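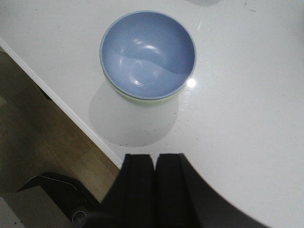

3 min read

I've had the Fluten kit on loan for 29 days now, and I keep getting emails asking if it's worth the money, so let's do this one properly.

Quick recap for anyone who joined the list after December: Fluten is the home arm kit from Mosquera. You get one arm with a two-finger gripper, a wrist camera, a base to mount it on, and a box of cables that I'm still sorting out. You teach it a job by moving it through the job yourself, over and over, and then you let it have a go. They pitch it at hobbyists and small classrooms. I'm the first kind, with a kitchen that gets used for the second kind on weekends.

My test job has been bowls. Plain, cheap, round bowls, one blue and one green, stacked and unstacked on a white table. I know it sounds dull! But bowls are a great test - the rims are thin, they slide inside each other, and a shiny tabletop throws glare and shadows all over the place. With the blue one sitting on top of the green one, there's only a skinny crescent of green left for the wrist camera to find. If a kit can learn that, I start to trust it with other stuff.

So how did it do? The teaching part is lovely. The arm is light in the hand, the button to start and stop a recording is right where your thumb wants it, and I had 10 good demos saved before my coffee was gone. The app shows you the wrist view while you work, and that view is sharper than I expected from a camera that small. You see both black fingers at the bottom and whatever you're reaching for up ahead, and after a while you start steering by it without thinking.

The playback part is more mixed. With 10 demos it would drift over to the bowls and then hang there with the fingers open like it had forgotten why it came in. I added 15 more, moving the stack a little each time, and that helped a lot. It still gets greedy and takes both bowls when I only want the top one. Closing the blinds made a bigger difference than anything I changed in the settings, so try that first if yours is acting up.

Gripes: the manual skips the whole calibration step (it's on the Nestham forum, pinned near the top). The fingers are flat and a bit chunky for thin rims, and I'd pay extra for a set with softer tips. Also the fan in the power box is loud enough that I moved it under the table and put a folded towel beneath it.

There's a support plan too, sold through Drudedside, and you get 3 calls with it. I used one. The person on the other end had clearly set up the same arm, and had me going again while my lunch was still warm. I'd take the plan if this is your first arm and skip it if you've already built one.

Would I buy the kit? Yes, I think so, and I've asked Mosquera what they want for this one so I don't have to send it back. Next up is cups with handles, and I'm a little scared of the handles. If you've got a Fluten and you've found a good trick for thin rims, hit reply and tell me - I'll put the best ones in the next issue.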